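Section 4: Setting Up Your Dadon Dehumidifier

This section applies to the Dadon 2000 and Dadon 3000 portable dehumidifiers supplied by Emus. Read it in full before the appliance is switched on for the first time. Installation of the permanent drain kit is covered in Section 5, and routine cleaning in Section 6.

4.1 Before You Begin

The appliance must stand upright at all times. If it has been laid on its side during delivery or storage, stand it upright and leave it unplugged for 4 hours before use. This allows the oil in the compressor to settle. Failure to observe this period may damage the compressor and will not be covered by the guarantee.

Remove all packing tape from the front panel, the water tank and the air outlet. A foam block is fitted beneath the float inside the water tank. The appliance will not start until this block has been taken out.

Check that the following items are present:

Dehumidifier with water tank fitted
Washable air filter (fitted behind the rear grille)
Drain hose and hose clip
Four castors
Guarantee card

If any item is missing or damaged, do not use the appliance. Contact the dealer from whom it was bought and quote the serial number printed on the rear label.

CAUTION: Do not lift the appliance by the water tank or by the mains lead. Use the handles on each side.

4.2 Choosing a Position

1. Select a room in which the doors and windows can be kept closed. The appliance cannot lower the humidity of a room that is open to outside air.

2. Place the appliance on a firm, level floor. It must not be operated on a shelf, a bed or a thick rug.

3. Leave a clear space on all sides so that air can pass freely through the rear grille and the outlet. Curtains and hanging laundry must be kept well away from both.

4. Keep the appliance out of bathrooms, shower rooms and any place where it may be splashed.

5. Do not place the appliance beside a radiator, stove or other source of heat. Heat affects the humidity sensor and may cause the appliance to run without stopping.

NOTE: In houses with a cellar, customers often ask whether one appliance placed below ground will serve the floors above. It will not. Damp air does not travel quickly enough between floors, and each level should be treated separately.

4.3 Fitting the Castors

1. Empty the water tank and set it aside.

2. With the help of a second person, tilt the appliance slightly towards the wall. Do not lay it flat.

3. Push each castor into its socket until it clicks. The two castors with brakes belong at the front.

4. Lower the appliance gently and press both brakes down.

If the castors are fitted while the appliance is tilted only slightly, no waiting period is needed. If it has been tipped further than this, follow the waiting period given in 4.1.

4.4 Connecting to the Mains

The appliance must be plugged directly into an earthed wall socket. Extension leads and multi-way adaptors must not be used. The plug should remain within easy reach once the appliance is in position.

Where the mains lead is damaged, it must be replaced by Emus or by an approved repairer. The lead is not a part that can be changed by the user.

WARNING: Never handle the plug with wet hands. Switch the appliance off at the control panel before pulling out the plug.

4.5 First Use

1. Check that the water tank is pushed fully home. The red tank light will remain on if it is not.

2. Press the power button. The display will show the present humidity of the room.

3. Press the humidity button until the wanted level is shown. The factory setting suits most living rooms and bedrooms.

4. Press the fan button to select low or high speed. High speed is advised for the first day of use.

5. Allow the appliance to run. The compressor will stop when the chosen level has been reached and will start again when the humidity rises.

A faint smell and a gurgling sound are normal during the first hours and do not indicate a fault. In a cold room the appliance will stop from time to time to clear frost from the coil. The fan continues to run while this takes place, and the defrost light is shown.

The display may differ from the reading on a separate humidity meter. The two should be compared only when both have stood in the same part of the room overnight. If the display reads 66 and remains there for several days with all doors and windows closed, refer to the fault table in Section 7.

4.6 Emptying the Water Tank

When the tank is full, the appliance stops, the red tank light comes on and a short tone is sounded.

1. Grip the tank by the recess at its base and draw it forward slowly, keeping it level.

2. Lift the carrying handle and take the tank to a sink or drain. The water must not be drunk, given to animals or used in a steam iron.

3. Rinse the tank with clean water. Do not use bleach or scouring powder.

4. Check that the float moves freely, then slide the tank back into place.

4.7 Use Near Wooden Furniture

Wood gives up moisture slowly. Tables, cabinets and musical instruments that have stood in a damp room for a long period may crack or warp if the air is dried too quickly. Lower the humidity setting by one step each week until the wanted level is reached, and direct the air outlet away from any table top, veneer or panelled door.

Do not stand the appliance or a filled water tank on a wooden surface. Clear the surface of cloths and mats during the first weeks so that it dries evenly. Any swelling at the joints should be left to settle before repairs are attempted.

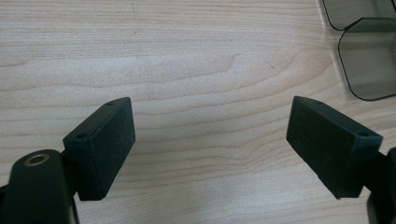 4.8 Continuous Drainage

The supplied hose may be used where a floor drain is available and the tank cannot be emptied regularly.

1. Switch off and unplug the appliance.

2. Remove the rubber plug from the outlet at the rear. Keep the plug in a safe place.

3. Push the hose firmly on to the outlet and secure it with the clip.

4. Lead the free end to the drain. The hose must slope downwards along its whole length, without kinks or loops.

5. Refit the water tank, plug in the appliance and switch it on. Inspect the joint for leaks after one hour.

CAUTION: Do not leave the hose in use where the room may freeze. Ice in the hose will force water back into the tank.

4.9 Moving and Storage

Empty the tank and allow it to dry before the appliance is moved or put away. Wind the mains lead around the hooks at the rear, cover the appliance and store it upright in a dry place. Customers who store the appliance over the summer are advised to do so from June, once the heating is no longer in use.

4.10 Help with Installation

Questions concerning this section should be sent in writing to Babatunde Okeke, Customer Service, Emus, Sestthorpe. Please state the model, the serial number and the size of the room. Repairs under guarantee are carried out by Sandhu, and appliances must not be sent to the workshop without a returns number.

Section 4 last revised 2019-12-21. Earlier printings of this section should be discarded.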